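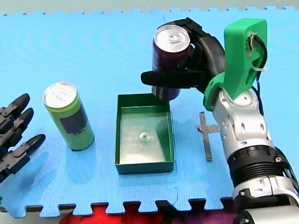
Blue foam mat with interlocking edges

How often should I be changing a foam dressing on a heel?
posted by heelhelp_golter, 1 May 2022

Hi everyone, I'm looking after my mother at home in Golter and she has a sore on her heel that the clinic has us covering with Celwood foam pads. The leaflet says they can stay on for several days, but the edges start rolling up by the second evening and I never know if I should leave it or start over. I'd love to hear how other people manage!

padsandtape
Oh, heels are so tricky, you have my sympathy. I'd call the clinic and ask for the heel-shaped kind, which hugs the curve much better than a flat square. And if the pad has lifted so far that the sore is open to the air, change it, whatever day it is. 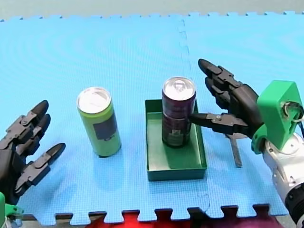 Rolling edges were our trouble too, and what helped most was warming the pad between my palms for 30 seconds before pressing it down (our nurse in Cowie taught me that one). Leave a good border of healthy skin under the sticky part. I set everything out on a foam mat, the blue puzzle-piece sort, and it's kinder on my knees while I work down at foot level. Call the clinic if you notice a smell or spreading redness.
grivberg_gran

tapeworks2
Just use more tape, worked for me.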